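Last updated: March

I gave up my paper to-read list this winter. It had grown to 300 titles, and I was never going to finish them at my pace. Anoma Dewan told me to keep only what I'd start this month - four books, as it happened.

The rest I let go. If a title matters it will come up again.

I also stopped counting pages. I used to aim for 1000 a month and ended up picking thin books to get there.

My spider plant shares the cabinet with some of the books.

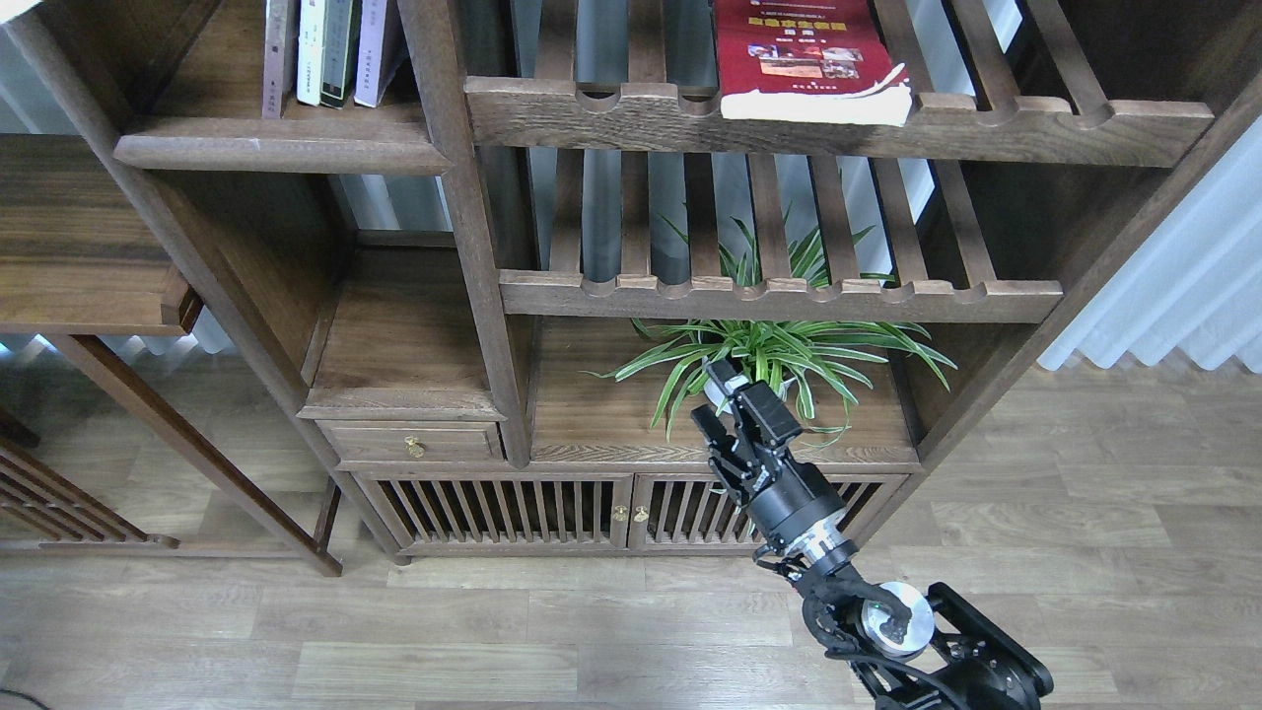

Next month

Drellia, the long one Jamila lent me.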